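February 9, 2026 - studio notebook, room 2

Picking up the Midska set again. Need the hard dance hour mixed down and off to Ululport before the end of the week, so mostly fixing things today, no new tracks.

Kick on the opener still too long. Tail runs into the bass on every offbeat and the whole low end goes to mush past 150. Shortened the decay, better. Shortened it again, too clicky. Went back to the first one. Bass now sidechained off a ghost kick instead of the real one so I can move the kick without redoing everything.

Screech lead - took 3 dB out at the nasty bit (2171 Hz, swept for it by ear, then checked on the analyzer). Sits fine now. Don't touch it again.
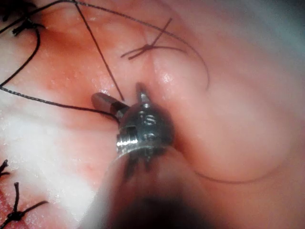 Vocal for the second drop came back from Chukwu. Good take but recorded hot, esses all over the place. De-esser before the compressor this time, not after. Tried it after first and the compressor just pulled them all back up. Note to self, his mic needs the pad on. Asked for one more pass of the MC lines with no reverb printed, he says tonight.

Transitions. Track 4 into 5 is a key clash, wasn't hearing it last week because the room was too loud. Options:
- pitch 5 down a semitone, sounds sluggish
- swap 5 and 6, works but then two euphoric ones back to back
- cut the melody out of the 4 outro and ride the kick for 16 bars

Going with the last. Dull on headphones, ok on the monitors. Somebody with fresh ears please listen before I commit to it.

Tempo map: intro 150, up to 155 by the halfway mark, then the early rave section at 160. The old vinyl rips drift all over so those had to be warped by hand. Took around 11 minutes for the piano one alone, and the break in the middle still flams a bit against the grid. Left it. It's a breakbeat.

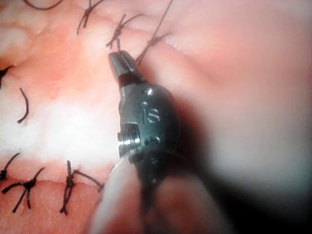

Fig. 2. Instrument tip beside a knotted suture.

Left monitor buzzing again when the lights are on the dimmer. Swapped the cable, same. Swapped the socket, gone. So its the socket on the window side - tape over it, do NOT use for audio.

Pruvisov master bus chain: tried it on the full hour. Lovely on the trancey stuff, folds up completely on the reverse bass section. Limiter was doing 6 dB in places. Backed the input off and let the clipper take the peaks first. Louder and less squashed, which I don't fully get, but settings saved as "midska clip first".

Radio edit versus club edit. Radio needs the intro halved and the two sweary samples out. Have muted them on the seperate lane so they come back with one click for the club version. Export both at 24 bit. 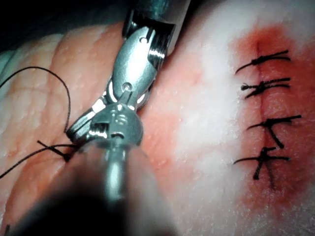 Essam Cherkaoui
Mix engineer

Evening. Chukwu's dry MC lines arrived, much better. Dropped them in, pulled the delay throws down, panned the doubles a little wider. The shout before the last drop was landing early so nudged it back until it felt right. Drop hits harder with a full beat of silence in front of it.

Bounced the whole hour and played it in the kitchen on the small speaker. Kick survives. Bass is basically gone but you can still follow the notes from the distortion layer. Claps too loud in the last third, take down 1 dB.

Still open:
- claps
- check the 4/5 transition with someone else in teh room
- ask Ululport if they want a tracklist with timestamps or just titles
- backup to second drive, last one is from May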